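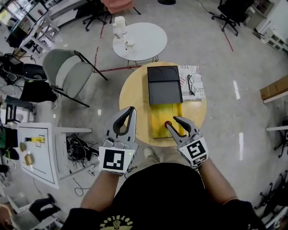
According to Lilla Kelemen, a table is full when you can no longer set down your glasses without putting them on top of something. She said this in February, during our first talk about the study room, and the rest of the group argued with her for most of an hour. Her point was that people judge a table by the free space close to them and ignore the rest. We ended up using her sentence as our working definition, with small changes.

Project report: Small tables in a shared study room
Group members: Lilla Kelemen, Pallavi Negi, Kálmán Virág
Course supervisor: Anikó Orbán

1. Background

The study room on the ground floor of the Govov building has several kinds of tables that were bought at different times. Round and rectangular ones stand side by side, and the chairs do not match either. Students complain that there is never enough space to put things down. The building office's answer has been to add more tables, which makes the walkways narrower. We wanted to find out what ends up on the tables and whether the shape of the table makes a difference.

2. Method

We visited the room in the late morning and again after 4 p.m., over four weeks. At each visit we wrote down every item lying on a table and put it in one of four groups: work items, food and drink, personal items (glasses, keys, phones), and paper. Bags on the floor were noted separately. We did not move anything and did not ask people whose things they were.

In total we recorded 598 items. Of these, 476 were on tables where at least one person was sitting or standing. The others were on tables with no one at them at the time of the visit. Kálmán kept the tally in a spreadsheet and Pallavi checked every tenth entry against the paper notes.

We also asked students to fill in a short form about which table they would choose for different kinds of work. We got 100 forms back and used all of them.

3. Results

Paper was the largest group, with 168 items. We had expected cups and bottles to come first. Much of the paper was printed sheets that had become a base for something else — a case, a cup, a pair of glasses. Lilla thinks people do this on purpose to protect their things from the table top. Pallavi thinks they stop seeing the sheet after a while. Our notes cannot settle this.

On the round tables, large flat objects were nearly always placed through the middle, and the small items went to the sides. That leaves curved leftover areas that are hard to use for a laptop or an open binder. On the rectangular tables, large items were lined up with an edge and the free area stayed in one piece.

The smaller round tables were used mostly as side tables. Cups, bottles and containers were put there while the work went on at a bigger table nearby. On the forms, most students said they would not choose a small round table to work at, but several wrote that they like having one within reach.

Bags were usually next to a chair. We saw very few hung on a backrest, and the folding chairs may be too light for it.

4. Problems

Our visits missed the evening completely. We also changed the rule for eyeglass cases in the second week (an empty case now counts as a personal item), so the first week is slightly low in that group. Two pages of notes from the third week got wet and had to be copied out again.

5. Suggestions

Keep the small round tables, but move them next to the larger ones so they can hold drinks. Put one paper tray by the door for sheets that are left behind. If new tables are bought, we would choose rectangular ones for laptop work. Anikó Orbán asked us to add a cost estimate, and Kálmán is still waiting for a price list from the supplier, Cullex. It will be attached as Appendix B.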